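Compositing and Clean-up Artist, animated feature (contract)

29/07/2018
Posted by Shiuli Mollah

Tornell is hiring one compositing and clean-up artist for Gachanja, a hand-drawn animated feature now in production. The film runs 76 minutes. Layout is locked and rough animation is complete on the first two acts. Clean-up is being done in-house and is behind on sequences nine to 14.

The position is full time for 19 weeks, with a possible extension into colour grading and deliverables. It reports to the compositing supervisor. 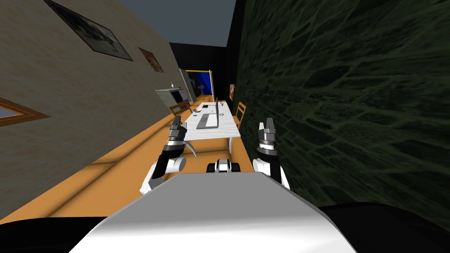

Erby, August

Work starts at the Erby studio in the second week of the month. The first five days are set aside for training on the Herkard shot tracker and the line-weight guide. Remote work is not available for this contract, as artwork files stay on the local server.

Duties

Clean up rough animation to model, with consistent line weight and colour separations. Composite character layers over painted backgrounds, including multiplane moves, rain and lamp light. Check exposure sheets against picture and return errors to the animator with written notes. Of the 705 shots in the film, 108 are assigned to this position. Most are two-character dialogue shots. The rest are crowd and weather shots, which have a longer schedule.

Requirements

At least one completed credit in clean-up or compositing on a feature, series or short. Working knowledge of a node-based compositing package. Able to draw to a model sheet and keep volumes steady through a head turn. Applicants must already be authorized to work at the Erby location.

Experience animating on twos, or scanning and registering paper drawings, is useful but not required.

How to apply

Send a reel of no more than two minutes, a shot breakdown stating what you did on each shot, and a résumé. Put the position title in the subject line. Password-protected links are fine if the password is in the same message. Do not send original drawings.

Shortlisted applicants will be given a paid test consisting of one clean-up shot and one composite. Test material remains the property of the studio and may not be shown in a reel.

Questions about the schedule or the test should be addressed to Shiuli Mollah, production office.

Contact | © 2018 Tornell | Back to top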